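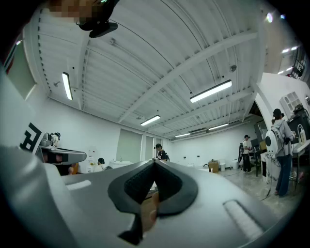 Hand-held gripper in use, with other work going on across the room.

Shop Tips: Good Practice for Hand-Held Grippers and Shared Floors

Last updated: March 2018

The tips on this page cover hand-held gripper tools used in a room where several people work at once. They were written for the Clasdale workshop and apply to any room of a similar kind. Where the maker's manual is stricter, follow the manual.

Before you pick up the tool

Check both rubber pads for cuts, glaze and grit. A glazed pad slips on smooth plastic long before it looks worn. Wipe with a damp lint-free cloth and let the pad dry in open air. Do not use solvent, spray polish or dish soap with added lotion. All three leave a film.

Open and close the jaws 5 times with nothing between them. Travel should feel even from end to end. If it catches, tag the tool and put it on the repair shelf. Do not oil it.

Printed markers must be flat, clean and matte. Clear tape over a marker causes glare under tube lights and is not allowed. Replace a marker with a lifted corner instead of gluing it down. Print at 100 percent scale and measure one side with a steel rule before cutting.

Fingers

Keep fingertips behind the pad and off its gripping face. Loose sleeves are rolled above the wrist. Rings come off. Long hair is tied back, including under headphones.

Cables on the floor

Cables are the most common fault found on our walk-rounds. Run them along a wall or under the bench where the length allows. Where one has to cross open floor, use a low ramp cover or tape the full length, not only the ends. Cloth tape lifts cleanly from sealed concrete if it is removed within 2 days. After that, warm it with a hair dryer on low and pull back on itself at a flat angle.

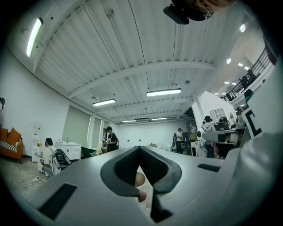 Leave slack at the tool end so that a full arm's reach does not pull on the plug. A loop the size of a dinner plate is enough. Secure the loop with a hook-and-loop strap. Zip ties are too tight for this use and nick the jacket when cut off.

Working near a powered arm

A hand-held tool has no motor pulling against you. A powered arm does, and the rules change at the edge of its reach. Mark that edge on the floor in yellow tape, measured with the arm fully extended and the longest tool fitted. Allow a further 50 cm outside the tape for walking.

Stay outside the tape while the arm is enabled, even when it is standing still. The stop button is tested at the start of each session by the person who will be nearest to it. Anyone may press it. Only the operator may reset it.

Headphones

One ear stays uncovered inside or next to a taped zone. Elsewhere both ears may be covered, provided the volume is low enough to hear a spoken name from across the table. Agree on a hand signal for "stop" before starting. A raised flat palm is the usual one.

Bags, drinks and props

Bags go under a bench or on a hook. Liquids stay in closed bottles and at the far end of the table from any electronics. Household items used as practice objects go back in their bin after each run, with sharp or glass items in a separate bin with a lid.

Pad care and storage

Store tools with the jaws slightly open. Pads left pressed together for a week or more take a set and will not meet squarely. Keep them out of direct sun and away from heaters. We have had good results with plain Warkis storage bins and a folded towel in the bottom. The Brurkedska rack also works, but the hooks need foam sleeves.

Log pad changes by date and tool number. The log sheet is form 352, kept in the Najafi binder by the door.

14 comments | 37 shares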